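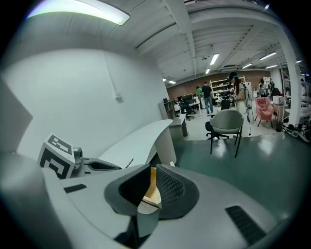

Gripper closed on one of the flat pieces, mesh pad on the right of the gap, marker cube over on the left.

Flat pieces keep twisting in a hand-held gripper, and marker pose jumps when I turn my wrist

Posted in Robotics clubs and student projects, 13 February 2023
Tags: gripper, fiducial markers, demonstrations, student project

skisum_team

Hello all! First proper post after months of reading, so please be gentle. I'm in the student robotics club at Dasel and we're entering the Drindavance challenge this year with a project called Skisum. The idea is that you show the arm how to sort and stack flat pieces by doing it yourself with a hand-held gripper, then train on the recordings. I absolutely love this way of working. You pick up the gripper, do the job, put it down, and there's your data. No joystick, no fighting with menus.

We've now got 27 recordings of the basic pick and stack, and looking through them last night I found two things that are spoiling the fun.

First, the twisting. If I pinch a piece near its middle it's lovely and steady. If I pinch it nearer one end, the free end droops as I lift, and by the time I'm over the stack it has turned enough that I have to fiddle it straight again. The mesh pad has a fine diamond texture and feels grippy to a fingertip, so I expected it to do better on a flat face than it does. Squeezing harder helps for a moment and then my hand gets tired and it goes again.

Second, the tracking. We work out the pose of the gripper from the black and white square markers on the cube. Most of the time it's really smooth. But when I roll my wrist to line a piece up, the pose sometimes flips over for a few frames and then comes back as if nothing had happened. In our longest recording, 3319 frames, it happens in three separate places, all of them during a roll. I can smooth over it in the software but I don't like doing that when I don't know what is causing it.

Things I've tried so far:

Wiping the pad with a barely damp cloth and letting it dry. A bit better, or I wanted it to be.
Moving slower. Helps the tracking, does nothing for the droop, and makes the recordings horribly long.
Recording with half the ceiling lights off. Couldn't see any difference in the flips, but I only did it twice so don't take that as gospel.

I'd like to sort this before we record the harder tasks. Would you change the pad, the way I hold the pieces, or the marker set-up? And should I throw away the recordings with the flips in them? I'm quite attached to a couple of those, they're the best stacking I've done!

Comment from plywoodpenguin: What's your pad backed with? Hard or squashy?

Comment from skisum_team: Fairly hard I think. I haven't had it off yet as I'm a bit scared of not getting it back on straight.

3 answers

tolerance_stack

What a great project. I helped run a school club that did something close to this and we had the drooping trouble for most of a term, so I can save you a bit of time there.

Your pad is probably fine. The trouble is leverage. When you pinch a flat thing away from its balance point, its weight is trying to turn it about the spot where you're holding it, and the only thing resisting is the friction over whatever area is really touching. On a hard pad that area can be tiny. You think you've got the whole pad against the face and in fact you've got one ridge or one corner. A fingertip squashes into the texture, which is why it feels so grippy when you prod it, but a flat rigid face just sits on the high spots.

Cheap test before you take anything apart. Rub a soft pencil over a scrap of paper, fold it round a spare piece with the pencil side out, close the gripper on it once at your normal squeeze and look at what got pressed. If the mark is a small patch at one side, your jaws aren't meeting the piece squarely and no pad in the world will sort that out. We packed one of ours out with a sliver of card and the difference was enormous.

If the mark is spread nicely but faint, then try a softer layer behind the mesh. We used thin craft foam. Don't go thick, because then the piece rocks in the grip and you've swapped one wobble for another. Something in the region of the thickness of a beer mat was already too much for us.

Two more things worth a go:

Mark the balance point of each practice piece with a dot on the edge and aim for it for a week. You'll be surprised how quickly your hand learns it, and the recordings get more alike, which your training will thank you for.

For the pieces you have to take by the end, tip the gripper so the long side hangs straight down before you carry it. Hanging down, it has nowhere to droop to. Then turn it flat at the last moment, over the stack. It looks fussy at first but it becomes second nature, and it's a thing the arm can copy as well as you can.

And please don't squeeze harder! If your hand is tired by the fifth go, the later recordings will have a different grip from the early ones and you'll be teaching it two habits.

Comment from skisum_team: Did the pencil test in the Zelenák workshop at lunch and you were spot on, the mark is a thin stripe down one side. I am far too excited about a stripe of pencil. Card going in tonight.

Comment from tolerance_stack: Ha, that's exactly the right amount of excited. Put the card in with something you can peel off, you'll want a second try at the thickness.

gimbal_lock_gwr

Just buy better pads. Silicone. We had mesh ones and binned them.

Comment from plywoodpenguin: Silicone picks up every bit of dust in the room though, ours were useless after an afternoon unless somebody washed them. Wouldn't bin the mesh before trying the card.

Comment from gimbal_lock_gwr: fair, ours is a clean bench

flatmarkerfan

I'll leave the gripping to the others and have a go at the flips, as this is my favourite kind of bug.

A single square marker seen nearly head on, or quite small in the picture, can be explained by two different tilts that look almost the same. The solver picks one. With a bit of blur or noise it picks the other, and your pose appears to flop over and back. It's well known and it isn't your code being daft. The cure is to solve with more than one face at once. If two faces of the cube are in view, the wrong tilt for one of them won't agree with the other and it gets ruled out.

So the first thing I'd check is whether you're handing the solver each marker separately and taking the best one, or all the corners together as one rigid shape. A lot of sample code does the former. If yours does, then every time a roll brings one face round square to the camera and hides the other, you're down to a single marker and you're asking for it. Put all the corners you can see into one solve, using the measured size of the cube. Do measure it, too - a printed marker is often a touch smaller than the file says it should be, and an error there makes the two faces argue with each other.

Then look at your flips again. I'd bet that what's left happens when only one face is visible, and for those few frames you can start the solver from the previous frame's pose. It will nearly always settle on the right tilt. I prefer that to smoothing afterwards, because smoothing drags the good frames either side towards the bad ones.

Motion blur is the other suspect, and it fits with slow movements being better. Shorten the exposure and put the lights back on, all of them. Turning half of them off will have made the camera hold its shutter open for longer if it's on automatic, so I wouldn't read much into that test. If you get shiny patches on the printed faces when you roll, matt paper is a nice easy fix.

On keeping the recordings: keep them! You said the flips come back on their own and only last a few frames. If you still have the original video you can run the new solve over all of it and lose nothing. I'd only drop one if the flip lands right on the moment the piece is let go, and even then I'd look at it by eye first.

Do check your timestamps while you're in there. We once spent a whole August chasing a jump that was just two dropped frames.

Comment from skisum_team: This is brilliant, thank you. We are taking the best single marker each frame, exactly as you guessed. We do have all the original video. I'll write the joint solve this week and report back.

Comment from flatmarkerfan: Please do, and post the before and after plots if you can. I love a good plot.

Comment from skisum_team: Quick update. Card is in (third thickness was the one) and the end grips are much steadier, still a tiny turn on the longest pieces so I'm doing the hanging trick for those. Joint solve is running on the long recording, and two of the three flips have gone. The last one has just one face in view, so next I'm adding the start from the previous pose. Will put the plots up in a new thread.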